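Getting More Out of a Small Utility Cart

A two-tier cart takes up very little floor and holds more than you'd expect, but it fills with junk fast if you don't give each tray a job. Kekana readers wrote in with plenty of questions after the October page, so most of what follows answers those.

Put the heavy things on the bottom tray. Jars, cans and bottles up top make a cart tippy, and you'll notice it the first time a wheel catches on a rug.

Small round tins slide around on a smooth tray. Lay down a folded dish towel or a piece of shelf liner first. Turn the labels up so you can read them from above – no lifting each one to see what it is.

If the trays have slots in them, don't set anything sticky or leaky directly over the openings. A saucer under the honey or the shoe polish will save the tray below.

To clean the slots, use an old toothbrush with warm water and a drop of dish soap. Rinse, then stand the cart on a towel until it drips dry. Chrome legs and steel handles only need a damp cloth and a quick buff with a dry one. Skip scouring pads.

Casters pick up hair and thread. Turn the cart upside down every 2 or 3 months and pull the fuzz out with tweezers. Carpet is harder on them than tile.

It's easier to sort a small cart up on a table. Spread a cloth first if the tabletop is bare wood, take everything off both trays, wipe, and put back only what you've used since the last time. Anything else goes in the cupboard.

Keep one print cloth just for this job. The pattern hides stains, and you won't mix it up with the good towels. Wash it Friday with the rags.

Next page: drawer dividers from cereal boxes.
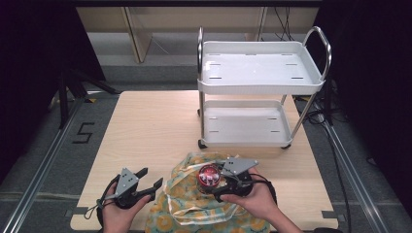 Kekana Home Pages – No. 51, p. 2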